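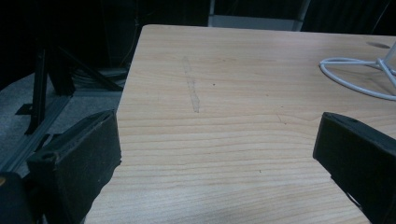

Home | Kitchen | Workshop | Laundry | Search

Oiling and Maintaining a Wooden Tabletop

Identify the existing finish before applying anything. Place a drop of water on a clean area and wait ten minutes. If the drop beads, the surface has a film finish such as varnish or lacquer, and oil will only sit on top of it. If the drop soaks in and darkens the wood, the top is oiled or bare and the procedure below applies.

Cleaning. Wipe with a cloth wrung out in warm water and a little dish soap, working along the grain. Follow with plain water and dry at once. Leave overnight. In November and the months after it, when indoor air is dry, six hours is enough.

Sanding. Use 180 grit on a flat block, then 240. Sand the whole top, including areas that look sound, or the oil will take unevenly. Do not use a power sander on veneer. Vacuum, then wipe with a barely damp cloth.

Oil quantity. My own top measures 2540 by 1180 mm and takes 296 ml for the first coat. The second coat takes less than half of that. End grain absorbs more than the face and should be coated twice in the same session.

Application. Spread a thin coat with a lint-free cloth. Wait 15 minutes. Remove all surplus with a dry cloth; oil left standing turns tacky and has to be scraped off. Allow 24 hours before the second coat. Coat the underside as well if it is bare, as a top sealed on one face is more likely to cup.

Used cloths can self-ignite. Spread them flat outdoors to dry, or submerge them in water in a lidded metal can.

Water rings. Pale rings in an oiled finish usually come out with 320 grit and a dab of oil. Dark rings have reached the wood and need sanding back.

Correction: an earlier version of this page gave the grit for water rings as 220. Thanks to Rhiannon Ruddock for pointing it out.

Related tips
Fixing a drawer that sticks
Removing candle wax from wood
Sharpening a cabinet scraper
Storing leftover oil and varnish
Leveling a table on an uneven floor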